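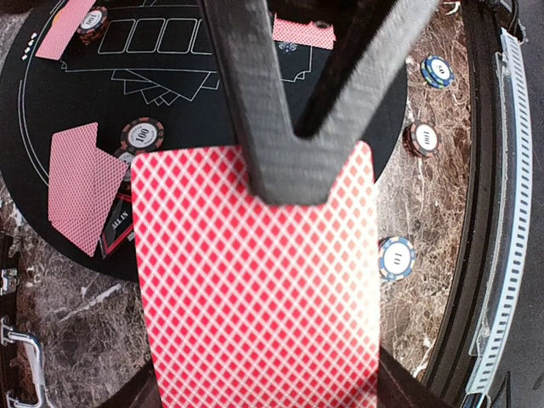 Guides > Robots at home > Table and game chores

How to test if a robot arm can clear a card table

14 shares | 3 comments

People ask me often if a machine can do the small chores of the house already. My answer is that you should take one chore and test it in a fair way. I chose the clearing of a card table after a game. It looks like an easy job for a person, and it contains most of the things that are difficult for a gripper: a card is thin, a chip is small and slippery, and everything lies where the players left it.

This guide explains how I do the test. You need an arm with a two-finger gripper, a camera near the wrist, and one free evening. I use a Pevent arm, but the steps are the same for other makes.

1. Prepare the table

Do not start on bare stone or glass. A card on a hard polished surface lies completely flat, and the finger has no way to come under it. A felt layout gives a little under pressure, and this helps very much. My layout is black felt with thin white lines and a row of boxes for the community cards. It does not cover all of the table, so a few chips finish on the marble beside it. Leave them there. A real game would leave them there too.

Put the cards face down at different angles. Let one chip lie near a card, and put one more close to the rim of the table.

2. Decide what "cleared" means

Write this down before the first run, or you will be too kind to the robot later. For me, cleared means that all cards are in one pile, face down, and all chips are in the tray. They do not need to be sorted by value. A bent card is a failure, also when it arrives in the pile.

3. Teach the card first

A finger coming from above cannot pinch a flat card. There are two methods that I have tried.

The first is press and slide. One fingertip presses on the card near its upper part and pulls it to the edge of the table, where the gripper can take it from both sides. The tip should be flat and square. With a round tip the card turns under the pressure and you lose the angle.

The second is press and bend, where the two fingers squeeze the card toward the middle until it rises. It is faster, but it leaves a fold in paper cards. I stopped using it.

Begin with very light force and increase it slowly. When the card moves together with the finger, stop increasing. Too much force pushes the felt into a wave and the card goes under it.

4. Then the chips

Chips are easier on felt than on stone. On felt, lower the open fingers on both sides and close. On stone, the chip likes to run away when one finger touches before the other, so center the gripper carefully and close slowly. For a chip that leans on another one, take the upper one first.

Watch the colors as well. A black chip on black felt is found mostly by its white center, and my camera loses it when the lamp makes a reflection there. The all-in marker has its own shape and needs its own grasp. If you treat it as a chip, the fingers will close on a corner.

5. Run it and keep a record

I did 166 card picks with press and slide on the felt, and 13 of them failed. Most failures were cards that had another object lying against them. For a person this is no problem at all. The whole table takes the arm more than 500 seconds, and I do the same work by hand before the kettle boils.

Keep the wrist camera recording during all runs. The held card hides a large part of the view, so the arm should look at the table again after each pick - do not trust the old positions.

6. Read the result with care

So can it do the chore? On my table, with my lamp, mostly yes. On another table I would have to repeat steps 3 and 4 from the beginning, and this is my main doubt about the home robots that are promised now. The single movement is good already. The preparation still takes me 2 evenings, and a person would not need any.

I will try the same test with the Onura gripper, which has softer tips, and add the numbers to this page.

Written by Ita Buckley
Last changed 1/16/26

Comments (3)

Trarkham
Did you try plastic cards? Ours are stiffer and the press and bend method left no fold on them. They do slide too far sometimes.

Ní Bhriain
I have the same trouble with black chips. A second lamp from the low side helped me more than changing the camera settings.

Ita Buckley
@Trarkham Not yet, only paper. Thank you, I will buy a deck. @Ní Bhriain How low do you put it? Mine is already under the height of the wrist and I still get the reflection.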